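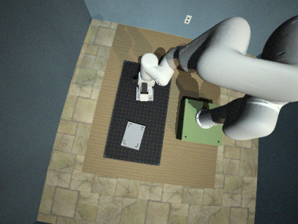 木のテーブルと白いロボットアーム。CG。

フリマッハ(Flimach)は、低い声のハミングとゆっくりした歩行を組み合わせた瞑想法。「フリマッハ歩行」「ハミング歩行」とも。考案者はキリアン・イムホフ(Kilian Imhof)。宗教団体ではなく、教義や入会の儀式はない。日本では新井和恵(Kazue Arai)の講座を通じて知られるようになった。

シェア 989 コメント 11

概要

円を描いて歩く。声は口を閉じたまま、鼻に抜ける程度の低さ。歌詞なし、旋律もなし。参加者どうしで音程を合わせる必要はなく、むしろ合わせようとしないことが勧められる。指導者は「守り手」と呼ばれ、円の内側には入らず外周に立つ。鐘や太鼓は原則使わない。ただし開始と終了の合図に木片を打つ流派あり(後述)。

名称

イムホフが子どもの頃に過ごした牧草地の呼び名から、と本人が講演で述べている。綴りは初期の配布物では一定せず、Flimachに落ち着いたのは講座が定期化してから。日本語表記も「フリーマッハ」「フリマハ」など揺れがある。

歴史

イムホフはもともと合唱の指導者。声を痛めて舞台を離れ、療養中に散歩しながら小さく声を出すことを始めた。これが原型とされる。最初の集まりは宿泊施設ドロヴィエ(Drovier)の中庭で開かれ、参加者は11人。多くは合唱団時代の知人だったという。
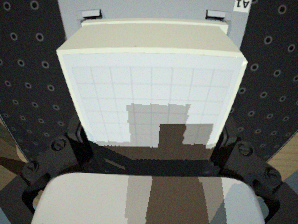

淡いクリーム色の箱形。前面に細い格子線。

その後、ファウスティーノ・ケサーダ(Faustino Quezada)が加わり、呼吸の手順を整理。吸う、留める、声にして吐く、の順。ケサーダの手順書は小冊子としてコネス(Conness)から出版された。初版は800部。現在は絶版で、古書で見かける程度。

2018年9月29日、ベルムデス館(Bermúdez)で初の合同合宿。このとき歩行の向きをめぐって意見が分かれ、イムホフは左回り、ディルク・ホーセンス(Dirk Goossens)は向きを決めない自由歩行を主張した。結論は出ず、以後は2つの流れが並立いる。

実践の手順

裸足または薄い靴下。床は平らならよく、屋外では短い草地が好まれる。まず立ったまま呼吸を整え、守り手の合図で歩きはじめる。
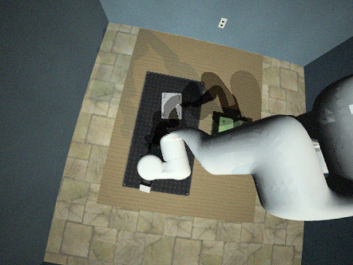 歩幅は足の長さほど。かかとから下ろし、つま先が床につくまで次の足を上げない。声は吐く息にだけ乗せる。息が足りなくなったら黙って歩いてよい。列を抜けるのも自由、戻るのも自由。目は閉じず、前の人の腰のあたりをぼんやり見る。

終わりは全員が立ち止まり、声が自然に消えるまで待つ。その後は仰向けに寝て休む。感想の共有は任意。初期には全員が一言ずつ話す決まりがあったが、参加者から負担が大きいとの声があり廃止。

流派

左回り派:イムホフの形をほぼそのまま継ぐ。合図は守り手の手振りのみ。
自由歩行派:ホーセンス系。木片を打って開始と終了を知らせる。円も作らないことが多い。
なお新井の講座は左回りだが木片も使うので、どちらに入れるかは書き手によってまちまち。
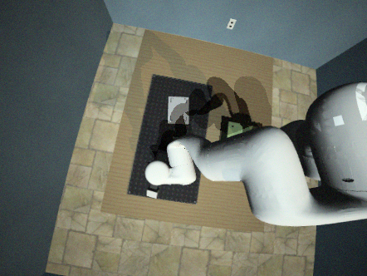 読了時間:2分

評価と批判

愛好者の間では、座る瞑想が苦手な人でも入りやすい点が挙げられる。眠りやすくなった、肩が軽い、といった体験談は多いが、いずれも個人の感想の範囲。医療行為ではなく、治療の代わりにはならない。この点は小冊子の冒頭にも明記されてている。

批判としては、レナート・ファハルド(Renato Fajardo)の論評がよく引かれる。歩行瞑想もハミングも古くから各地にあり、新しいのは名前だけではないか、という趣旨。イムホフ側は独自性を主張したことはないと答えている。合宿の参加費の高さを問題にする声もあり、ケサーダは後に半日の講座を設けた。

注意点

めまいのある人、妊娠中の人は息を留める段階を省く。耳鳴りがある場合、声を出さず歩くだけでもよい。食後すぐは避ける。

関連項目
歩行瞑想/ハミング/呼吸法/リトリート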